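How to Plan and Build a Reading Nook Under a Loft Bed

By Nazmiye Demirtaş

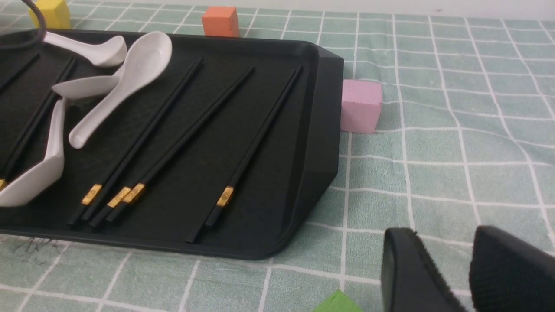
A loft bed leaves you with a block of floor space that usually fills up with boxes. With a weekend of work and a modest budget, you can turn it into a place to sit and read. The instructions below are for a single loft bed with a fixed frame, in a room where the bed stands in a corner. If yours stands against one wall only, you will need a side panel for the open end, and there is a note on that further down.

I built mine under an Altham loft in the smaller of our two bedrooms. The measurements are from that job, so check everything against your own bed before you cut any timber.

What you need

Plywood for the bench top, 18 mm
Pine framing, 70 x 35 mm
Wood screws, 50 mm and 65 mm
Foam, 100 mm thick, medium firm
Upholstery fabric, plus a zip if you want a removable cover
Stud finder, level, drill, handsaw or circular saw
Sandpaper in 120 and 180 grit
Low-odour, water-based paint or clear finish
One wall light with a switch you can reach while sitting

Step 1: Measure the space

Measure the height from the floor to the lowest part of the bed frame. This is often a cross slat or a metal bar, and it may hang lower than the side rails. Then sit on a chair under the bed and have someone measure from the seat to the top of your head.

Add the finished seat height to your sitting height and leave at least 100 mm of clearance. If the total comes out taller than the space, lower the seat. Ours ended up with a seat 350 mm off the floor including the foam. That is lower than a dining chair, but fine for reading with your legs up.

Write down the width between the bed posts at floor level and again at seat level. Older houses are rarely square, and ours was out by 9 mm over that distance.

Step 2: Decide which way the bench runs

A bench along the long wall gives you room to stretch out. A bench across the short end leaves floor space for a small desk or a set of drawers. For a child under ten, the short end is usually enough. Adults will want the long wall.

Keep the ladder in mind. You need a clear landing at the bottom of it, and nobody should have to step over the corner of a bench in the dark. I left 600 mm.

Step 3: Build the base frame

Cut two long rails and enough cross pieces to have one at each end and one every 400 mm between them. Lay the pieces on a flat floor, check the corners with a square, drill pilot holes and screw them together with the 65 mm screws.

Make a second frame the same size. Join the two with uprights at each corner and in the middle of each long side. The uprights set the height of the bench, so work out their length like this: finished seat height, minus the foam as it compresses when you sit on it, minus the plywood, minus the thickness of both frames. Our foam squashes down by nearly half. Sit on yours before you cut.

Do not fix the bench to the bed. Loft beds move a little when someone climbs into them, and a bench screwed to the posts will creak and may work the bed's bolts loose. Fix it to the wall studs with two screws through the back rail and leave a gap of about 10 mm at each bed post.

Step 4: Fit the top

Cut the plywood to overhang the front of the frame by 15 mm. If you want storage underneath, cut the top into sections and put a piano hinge along the back of each one. Use a soft-close lid stay on any lid that a child will open.

Sand the front edge well and round it over slightly. It sits just behind your knees and you will feel any roughness through thin trousers. Wipe off the dust, then apply two coats of paint or clear finish. Let the first one dry for as long as the tin says. Mine was a water-based satin in the colour Saraç, a grey with some green in it, and it took most of a litre with the side panel included.

Step 5: Close in an open end

Skip this step if the bed is in a corner. Otherwise, cut a panel of 12 mm plywood to the depth of the bench and up to shoulder height when seated. Screw it to the end of the bench frame from the inside. A full-height panel looks tidy but makes the space dark and stuffy, and I took mine down and cut it shorter after a month.

Step 6: Make the cushion

Have the foam cut at the shop if you can. An electric carving knife will do it at home, though the edges come out wavy. Cut it 5 mm larger than the bench in both directions so that the cover fits tightly.

For fabric, pick something with a tight weave that can go in the machine. I used a cotton and linen blend called Neretti, bought as a remnant, and washed it once before cutting. If you don't sew, wrap the foam in fabric and staple it to a separate sheet of thin plywood.

Step 7: Add a light

Put the light behind you and to one side, a little above shoulder height. Use an LED bulb with a warm tone. A battery or plug-in fitting can go up the same afternoon, but anything wired into the wall is a job for a licensed electrician. Keep every fitting well clear of the mattress and any hanging bedding.

The Ukside wall lamp I chose has a folding arm, and I wish it were 50 mm shorter.

What it cost

The timber, foam and finish came to just under $300. The light and fabric were extra. Foam was the dearest single item, so it is worth asking for offcuts.

Upkeep

Check the wall screws every December or so and tighten them if needed. Flip the cushion when you wash the cover. If the lids start to rub, take a few strokes off the edge with sandpaper and touch up the finish.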